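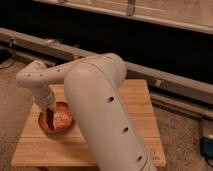 What stops the arm if the wrist jams? The force limit does, set at 35 newtons, and after that the red button by the door.

Kavov arm, jam fault — gallery page. Put up quick for the Flerach people who keep asking. Fault first showed in March, halfway through a run of 300 pick and place cycles. Wrist locked on the way down, arm kept pushing, limit tripped late. No one hurt. Dougal Menzies hit the stop. Log says 87 good cycles before it, then the bad one.

Cause, as far as we know — a worn cable clip inside the forearm, cable riding over it and pinching at full reach. Catherine Gunn found it with the cover off. Clip swapped, cable rerouted, speed cut for now.

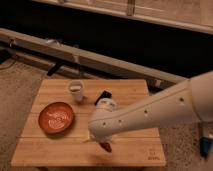

Swanson sent the new clips but only enough for one arm, so the second unit stays off untill the rest turn up. Do not run it, not even slow. Hands off the table while the light is on, same as allways. Next check at cycle 165, cover off again, photos of the clip to Catherine.

Still open: why the limit tripped late. Anemell has the logs.

Contact: Dougal Menzies, Kavov bench | © Kavov | Back to top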